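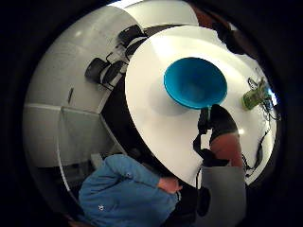 Fimitz hat die Handhabungsversuche am Standort Handach nach einer Störung der Greifkraftregelung unterbrochen. Betroffen ist die Baureihe Tawhiri 7. Bei einem Testlauf meldete der Sensor an der Fingerkuppe einen konstanten Wert, die Steuerung erhöhte daraufhin die Schließkraft bis zur Abschaltgrenze. Verletzt wurde niemand. Die manuellen Vergleichsgriffe am runden weißen Tisch, bei denen der schwarze Handschuh mit Riemen an den unteren Rand der blauen Schale geführt wird, laufen weiter. Auf die lose herabhängenden Kabel am Handgelenk richtet sich nun ein Teil der Prüfung.

Die Auswertung von 1000 Greifzyklen ergab in 5 Fällen einen Signalausfall. Der erste trat in Zyklus 259 auf. Als wahrscheinliche Ursache gilt ein Wackelkontakt an der Steckverbindung – ein Softwarefehler ist noch nicht ausgeschlossen.

»Ein eingefrorener Messwert muss zum Stillstand führen. Diese Überwachung fehlte«, so Saadet Kocabaş, Leiterin Funktionale Sicherheit.

Bis zur Freigabe gilt für alle Anlagen der Baureihe eine reduzierte Schließkraft. Der Betreiber Garkamport wurde informiert und erhält eine geänderte Prüfanweisung samt Zugentlastung für die Sensorleitungen.

Pressekontakt: Tullio Donati, Fimitz, Standort Handach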